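Tips I took home from the robot open day

I went to the Flatex open day in June expecting to gawk, and came back with kitchen ideas! Selma Stoyanova ran the demo, all snacks and drinks and a tray, and she let us stand there and ask anything.

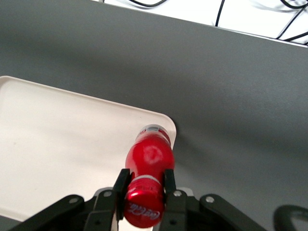
First tip, straight from Selma: give a tray a fixed home and leave it there. I stuck two bits of masking tape on my counter that evening (they peel off fine) and my tray finally stays put.

Second one is cords. Strap them every foot or so, snug but with some slack where things bend. I used old Velcro ties on the mixer and toaster. 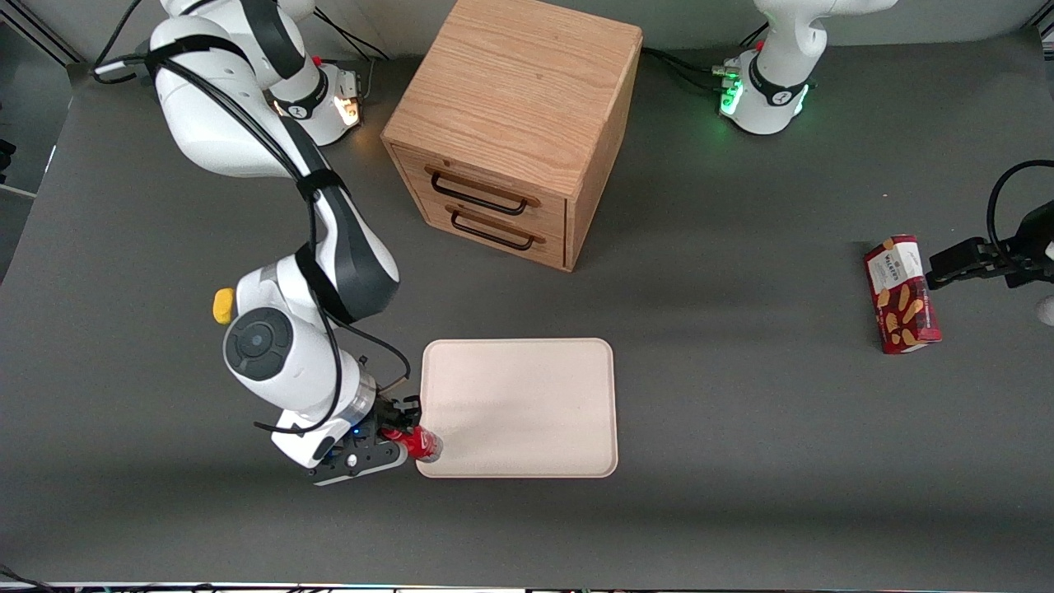 Birdie Montoya, who came with me, swears by long bar handles on drawers – you can hook them with one finger when your hands are all floury. I paid $22 for a set of 5 and I love them.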